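Pré-estreia de "Wasus" dia 23, alguém vai?

sajibkhan
Vi agora que o Nimero vai fazer sessão antecipada do Wasus, uma só, às 21h. 241 lugares, bilhete a 13. Alguem já comprou? O site bloqueia-me no pagamento.

melahat_c
Comprei dois, fila J. Tenta pelo telemóvel, no pc também me dava erro.

E vi o Arley, do mesmo realizador, no festival. Primeira hora excelente. Depois perde-se um bocado. Mas o som, meu deus
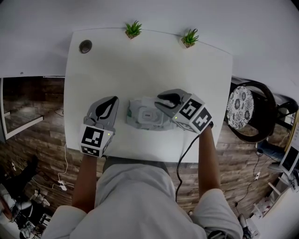 aquela cena no poço em sala cheia, ninguém respirava. Se o Wasus tiver metade disso já pago o bilhete com gosto.

E. Vávra
Discordo. Arley é sustos baratos com volume no máximo. Sessão antecipada a 13 euros é roubo, em novembro está em todo o lado a preço normal.

melahat_c
Sustos baratos?? Tem uns três no filme inteiro. Viste até ao fim?

E. Vávra
Vi. Infelizmente.

sunilmiah
calma pessoal. alguem sabe se é legendado ou dobrado? no cartaz não diz nada

sajibkhan
Legendado, perguntei na bilheteira. E há conversa com a Jayasinghe (a distribuidora) no fim, meia hora.
Já consegui comprar, obrigado Melahat. Fila C, vou ficar com o pescoço torto 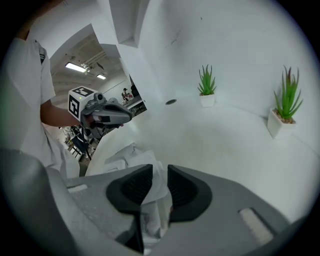

Re: Pré-estreia de "Wasus" dia 23, alguém vai?

pranab_k
Atenção que os primeiros 50 a chegar recebem poster, o pequeno. Portas às 20h15.

E. Vávra
Um poster. Pronto, afinal vale os 13 euros...

sunilmiah
eu vou pelo poster, não tenho vergonha. ainda há lugares atrás?

pranab_k
Há na M e na N, vi agora mesmo. Despacha-te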